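Hand-held grippers, bed linen trials – gallery

These are the pictures and notes from our finger comparison at the Trirkbridge workshop and in a few people's homes. We wanted to know which fingers to fit to the hand-held grippers before ordering a full set. The arms come later. For now a person holds a gripper in each hand and does the job, and the camera on the tool records it.

We had two kinds of finger to choose from. The Skollidine ones are ribbed and fairly soft. The Magsi ones are smooth and stiffer, with a thin rubber pad glued on at the tip. Both fit the same black jaws with two screws, so swapping a pair takes a few minutes and a small hex key. Lizeth Montoya ran most of the home sessions and kept the log, which had 639 entries by the end of February.

Bed linen was the hardest part of the test. A cup or a box stays where it is when the jaws close. A sheet moves, and if the tips come down at the wrong angle they push a fold along in front of them and close on nothing.

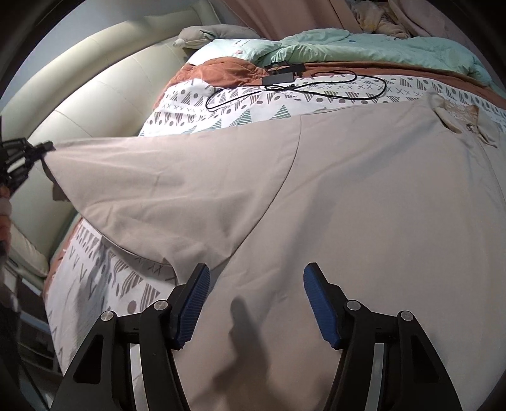
Large plain sheets gave us the most trouble, partly because one colour all over makes it hard to judge how far down the tips are. The gripper's own shadow turned out to be a useful guide for that. When the shadow and the tips meet, you're at the cloth. Two of our operators worked this out separately in their first hour.

The other thing we learned on beds is to keep one gripper closed on a corner and leave it there. Working with both hands free sounds quicker, but the cloth slides back toward the middle and you end up doing the same edge three times.

Ribbed fingers
Good on cotton and flannelette. The ridges catch the weave with a light squeeze, so the operator doesn't have to pull the trigger all the way. They pick up lint and need a brush every couple of sessions. On satin they were no better than the smooth pair.

Smooth fingers
Better on cardboard, plastic tubs and anything with a hard edge. On sheets they slipped off the hem more often, and people made up for it by squeezing harder, which was tiring after half an hour. One pad came unglued and had to be stuck back on at the kitchen table.

Cameras
We tried the camera in a high mount and a low mount. The high mount shows more of the bed and what the other hand is doing. The low mount gives a closer look at the tips, but a raised fold can block the whole view. We've settled on the high mount for cloth and will probably keep it for everything else, so the recordings match.

Controllers
The first trigger board dropped out when the cable was tugged. The Lavar board has a locking plug and hasn't dropped out on us yet. It samples at 1000 readings a second, far more than we need for folding sheets, and we save a thinned-out version to keep the files small.

Wear
The workshop rig opened and closed one ribbed pair 4000 times on a strip of old pillowcase. The ridges were a little rounded near the tips and the screws had stayed tight. We stopped the smooth pair at 367 when the second pad lifted. We'll run it again with a different glue before calling that a fair result.

What we're ordering
Ribbed fingers for all the home kits, and two smooth pairs to stay at Trirkbridge for box and tub work. Each kit will also get a spare hex key – we lost three – and a lint brush. Lizeth is writing up the fitting instructions and they'll go on the downloads page with the log.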